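레벡(Reveck), 생활용품 수선·나눔 프로그램 '카넬' 한국어 안내 서비스 시작

2024년 1월 16일

생활용품 재사용 전문 기업 레벡(Reveck)은 가정에서 쓰지 않는 천과 작은 소품을 수선하여 다시 나누는 프로그램 '카넬(Canel)'의 한국어 안내 서비스를 시작한다고 오늘 발표하였습니다. 이번 서비스는 이르누스데일(Irnusdale) 지역에 사는 한국어 사용 주민과, 한국에서 온라인으로 참여를 원하는 분들을 위하여 준비되었습니다.

카넬은 지난해 8월에 이르누스데일에서 처음 문을 열었습니다. 지금까지 1,528점의 물품이 접수되었고, 그중 거의 1,000점이 새로운 사용자에게 전달되었습니다. 접수가 가장 많은 품목은 수건, 식탁보, 커튼과 같은 천 제품이며, 그다음은 인형과 열쇠고리 등의 소품입니다.

참여 방법은 다음과 같습니다. 먼저 참여자는 휴대전화로 물품의 사진을 찍어 카넬 홈페이지에 등록합니다. 담당 직원이 사진을 확인한 후 수선이 가능한지를 14일 이내에 문자로 알려 드립니다. 수선이 가능한 물품은 가까운 접수처에 직접 가져오시거나 택배로 보내실 수 있습니다. 한 번에 등록할 수 있는 물품은 다섯 점까지입니다.

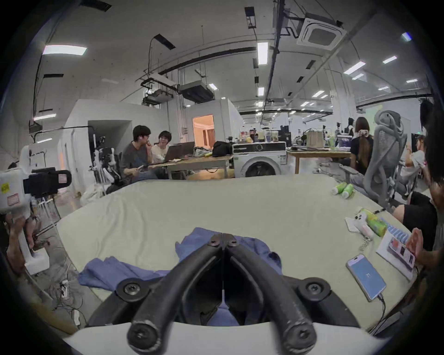

탁자 위에 놓인 파란색 천과 스마트폰, 작은 그림이 인쇄된 흰색 소책자 또는 카드. (사진 제공: 레벡)

레벡에서 카넬을 맡고 있는 말라티 아차리아(Malathi Acharya) 팀장은 "저도 외국어로 생활하는 사람이기 때문에, 안내문 한 장을 읽는 것이 얼마나 어려운 일인지 잘 알고 있습니다. 한국어를 쓰시는 분들이 전화로 여러 번 문의를 주셨는데 그때마다 충분히 설명을 드리지 못하여 죄송한 마음이 있었습니다. 이제는 등록부터 수령까지 모든 과정을 한국어로 진행하실 수 있습니다."라고 말하였습니다.

한국어 안내에는 천의 종류에 따른 세탁 방법, 보내기 전에 확인할 사항, 받을 수 없는 물품의 목록이 포함됩니다. 전기 제품, 유리 제품, 그리고 사용한 침구의 솜은 위생과 안전의 이유로 받지 않습니다. 얼룩이 있는 천은 접수할 수 있지만, 세탁을 한 번 한 후에 보내 주시기를 부탁드립니다.

수선 작업은 협력 업체인 소텔로(Sotelo) 공방이 담당합니다. 소텔로 공방은 이르누스데일에서 커튼과 의자 덮개를 만들어 온 곳으로, 카넬에 들어온 천 가운데 원래의 모양으로 고치기 어려운 것을 가방이나 냄비 받침으로 바꾸는 일도 하고 있습니다. 완성된 물품은 홈페이지에서 신청할 수 있으며, 신청자는 배송비만 부담합니다.

레벡은 앞으로 접수처를 늘리는 것을 검토하고 있으며, 장소가 정해지면 홈페이지에 공지할 예정입니다. 한국어 상담은 홈페이지의 문의 양식을 통하여 받고 있습니다.

회사 소개
레벡은 가정용 직물과 소품의 수선, 재사용, 나눔을 위한 서비스를 운영하는 기업입니다. 본사는 이르누스데일에 있습니다.

보도 관련 문의
레벡 카넬 팀, 말라티 아차리아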